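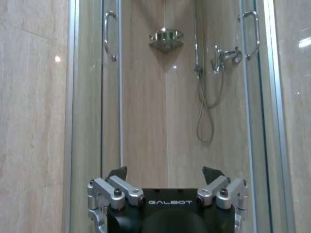 2026-04-22 -- grout sealer, water uptake on cement coupons

Continuing the set started in October. Two sealers, the Rakham solvent-based and the Gumbridge water-based, plus bare controls. All coupons cast from the same bag of Nonstead sanded grout, beige, mixed to the low end of the water range on the bag. The October batch was mixed too wet and the controls scattered badly, so I am not pooling the two.

Prep

Coupons dried at 40 C to constant weight. Constant here means two readings a day apart within 0.02 g. Two of the Gumbridge coupons were still drifting down at the second reading and went back in the oven overnight. Edges and back face taped with aluminum tape, top face left open. Taping takes longer than everything else put together. Burnish the corners with the back of a spoon or water gets in under the tape and the number means nothing.

Sealer brushed on, two coats, excess wiped at five minutes. The Rakham can says ten minutes between coats and the data sheet says 30. I used 30. Whoever repeats this should write down which one they followed.

Uptake

Standing water on the open face, 300 mL in the tray, level topped up at each weighing. Surface blotted with a damp cloth before the coupon goes on the balance. A dry cloth pulls water out of the pores and reads low. I did the first weighing with a dry cloth and have struck it out.

Controls saturated early, as before. Rakham coupons are well below the controls and flat. Gumbridge coupons start low and then climb, which looks to me like slow wetting through the film. Could also be tape leaking. I will know when I strip the tape and look at the back faces.

Cleaner exposure

The question from the bathroom tile people is what happens after a year of cleaning, so one set from each sealer gets scrubbed. Nylon brush, straight strokes, 1000 strokes per coupon with the counter zeroed between coupons. Brush load is 700 g including the holder. Cleaner is the mild alkaline one, diluted per label, fresh batch every coupon.
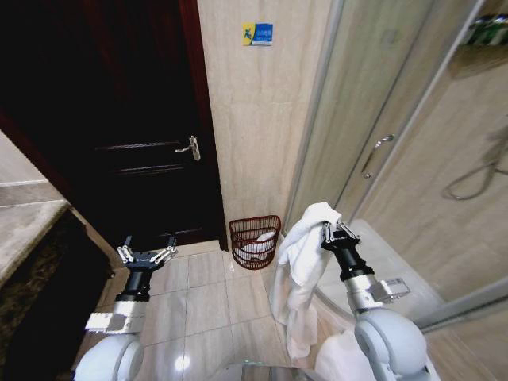 Stopped after the first Rakham coupon to check the brush. Bristle tips are splayed at the leading edge, so I am turning the brush end for end at the halfway point from now on. That first coupon gets a flag in the sheet.

pH of the used cleaner drops a little by the end of a run. Not enough to worry about, but it is logged.

Color

Rakham darkens the grout visibly, even fully dry. Gumbridge does not. Anyone putting the Rakham on a beige floor should try it in a corner first. Gloss meter is no use on sanded grout, readings jump with every small shift in position.

Open items

-- Room humidity was 89 percent this morning, dehumidifier tank full. Emptied. Weighings before that are suspect.
-- Order more aluminum tape, the wide roll.
-- Ní Bhriain wants the raw weights as well as the percentages. Send both, with the struck-out row left in.
-- Strip one Gumbridge coupon before the next weighing and split it to look for a wet front.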